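Stale Bounds: Why Layout Caches Drift in Nested Components

Danilo Macapagal spent most of June on one defect in Stirby, the interface toolkit maintained at Hindgate. Panels nested three levels deep reported the wrong width after a font change. The error was always 15 pixels, and only on the second redraw.

Stirby stores a measured size for each component and clears it when a property changes. The clear signal travels upward through parents. Macapagal found that a parent with a fixed height dropped the signal, on the theory that its own size could not change. Its width could.

His test file held 1,000 panels. Before the patch, 124 came back with stale widths. The first fix left 109 of them wrong – it handled fixed heights but missed minimum heights, which take a separate path.

Jayson Mangubat, who reviewed the change, asked for the two paths to be merged. The merged version tracks width and height with separate flags. All panels now measure correctly, at the cost of one extra byte per component.

The patch is in the Toltcombe branch. Projects that override the measure call should set both flags by hand. 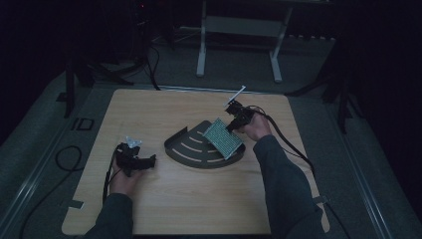
Upgrading From Murthy Layouts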